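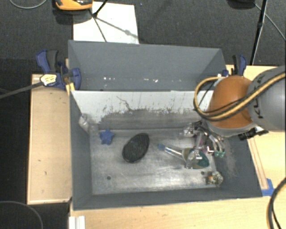 Scuffs and scratches on a gray bin, standing open on a wooden tabletop.

Search this site Enter keywords Go

Jindham growers trade cardboard for shared bins

By Padmavathi Fernandes
15th September

If you have bought your tomatoes at the Jindham growers' market this summer, you may have noticed that the tall stacks of cardboard behind the stalls have been getting smaller, and by the end of August they had very nearly disappeared. In their place the growers are now using a shared set of secondhand bins, which travel out to the farms empty, come back full, and get rinsed at the pump behind the old feed store before going out again.

The idea belongs to Zuweira Agyeman, who grows greens and onions on the Prumari road and who will tell you, if you have a few minutes to spare (and you should, she is good company), that she had been grumbling about boxes for years before she did anything about it. Last year she kept a tally on the back of her seed calendar, and when she added up her own boxes and her neighbors', the number came to 2374. Most of them had been used once. A good many had gone soft in the rain before they even reached the stall.

"I would be standing there with the bottom falling out and beets rolling down toward the bakery table," she said, laughing. "The bakery people were very nice about it, but you can only chase so many beets."

Over the winter she talked ten other farms into putting a little money in a jar, which makes 11 in all, and together they bought 60 bins from a warehouse that was clearing out its shelving. They are not pretty, and they don't match. Sharada Thomas, whose family has sold squash at the market since her grandmother's day, said she had her doubts when the first load came off the truck.

"They looked like they'd had a whole life already," she said. "My husband asked me if we'd paid for those. But you hose them down and they're fine, and they stack, and I have stopped buying tape. Do you know how much tape we used to buy?"

There have been some bumps. For the first few weeks the bins had a way of going out to one farm and staying there, full of garden hose or somebody's boots, and there was a short but lively period when the Thomas bins and the Çetinkaya bins were thoroughly mixed up. Each farm now signs its bins out in a green notebook that hangs from a nail by the pump, and since the notebook went up only two have gone missing. One of those was found under a porch with a hen sitting in it, and it was agreed that she could keep it until she was done.

The rinsing has taken some getting used to as well. Each farm takes a turn, and Venkatesh Panicker, who brings in eggplant and more kinds of hot pepper than most of us knew existed, drew the first turn in April, when the water was still bitterly cold. He has since bought himself a pair of long rubber gloves and a stiff brush, and has left both hanging by the notebook for whoever comes next. He does ask that the brush be put back bristles up.

Shoppers have been pulled into it too, in a small way. Because there is no longer a free pile of boxes to carry things home in, regulars have been bringing baskets, totes, and in one case a very handsome old suitcase, which went home full of sweet corn. For anyone who forgets, there is a rack of donated bags beside the honey table, and you are welcome to take one and bring back several. The rack is a bit low just now, so if you have a drawer at home that won't quite close, please think of it.

Not everything has moved over to bins. Berries still come in their little cartons, and eggs are still in whatever egg boxes customers return, so please keep saving those. The mushroom stall tried the bins for a couple of weeks and went back to paper, which the mushrooms seem to prefer.

Mrs. Agyeman would like to buy another load before spring, with lids this time if she can find them, and a few of the farms farther up the valley have asked to join. They are meeting at the feed store after the last market of the season to talk about costs and who has room to keep everything dry over the winter. There will be soup, and anyone who sells at the market is welcome to come along. Bring your own bowl.

Share 11 Comments 2

Contact us | Copyright Jindham Valley News | Back to top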